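Home | Products | News | Contact

Burnholm opens up its virtual tabletop kit

Last updated: April 2023

Robotics firm Dokside has released Burnholm, a simulation kit for trying out pick-and-place tasks before a real arm is switched on. It comes with 300 ready-made layouts, and we're delighted with how much fun they are to work in! 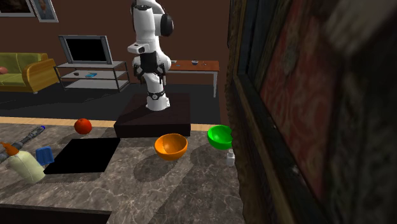
What's in the kit

Each layout puts a white arm with a two-finger gripper at a table of everyday things, such as bowls, bottles and a sponge. Users can move any item, swap the room or write their own tasks. Updates follow in July.

We use cookies to improve this site. Accept | Manage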